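Kekura Computer Drop-Off: Questions We Hear a Lot

Do you really take any old desktop?
Pretty much, yes! If it was once a home or office computer, bring it along to the Garkivine counter and we'll find a use for it, even if it hasn't been switched on in years. We took in 1327 machines last year, and plenty of them were older than the people carrying them in.

When are you open?
Every Thursday from 2 in the afternoon until 9 at night, so you can come by after work and dinner. Parking is free on the Kordestani side of the building.

Should I take the hard drive out first?
You're welcome to, but please don't feel you have to (some of those little screws are a real nuisance). We wipe or shred every drive within 24 hours, and Vitória Paiva will gladly email you a certificate if you leave your address.
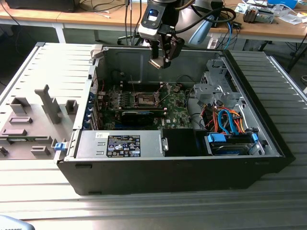
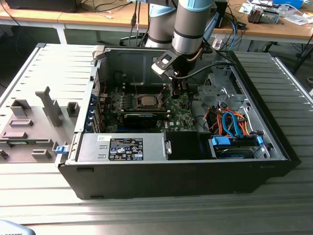

Desktop towers with the side panel off and the green motherboard showing.

Will my computer be fixed up or taken apart?
It depends on its age and how it's held up. The better ones go out to families through our Flukelberg program, and the rest are sorted for parts and metal.

Is there a fee?
Not for desktops, keyboards or mice. Big old tube monitors cost us a fair bit to get rid of, so we do ask for $9 each on those.

Can I get my power cord back?
Of course, just tell us at the counter before you head home.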